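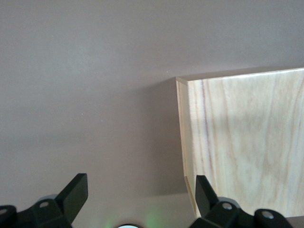 One reader wrote in to ask whether a plain wooden box really needs a whole evening class, and couldn't you just buy one for less than the fee? Fair question! You could, and I have a closet full of bought ones that came apart at the corners. But I went along to the first box-making night at the Ellwood shop in July, and I'd sign up again tomorrow.

The class runs in the back half of the old Skedau building, which went up in 1948 as a feed store and still has the big sliding door (it sticks, so give it a good shove). There are 24 spots, and 11 were still open when I called, though I hear they've been going fast since then. The fee is $50 and covers your wood, glue and sandpaper. Bring an apron if you care about your shirt – I forgot mine and now own a new painting shirt.

What I liked best was how long we spent just picking out the wood. Everybody got a stack of pale boards and was told to turn them over and look at the grain before cutting anything. I'd never have thought of it. A dark streak can look like a flaw when the board is lying flat, and then you stand it up on the front of the box and it's the nicest part of the whole thing. I argued with my neighbor at the bench for a good ten minutes over whether streaks should go to the left or the middle. We did not settle it.

After that came gluing up, which is mostly wiping and waiting, and there was coffee and a very good plum cake from the Trarnia bakery down the block. Lids are saved for the second night, along with hinges if you want them. I'm leaving mine off, I think, and keeping yarn in it.

Doors open at 6:30 p.m. and the class wraps up by 9. Sign-up sheets are at the Ellwood front counter and at the Dravisitz hardware store, next to the paint chips. Parking is in the gravel lot behind the building, and the side door is the one to use after dark.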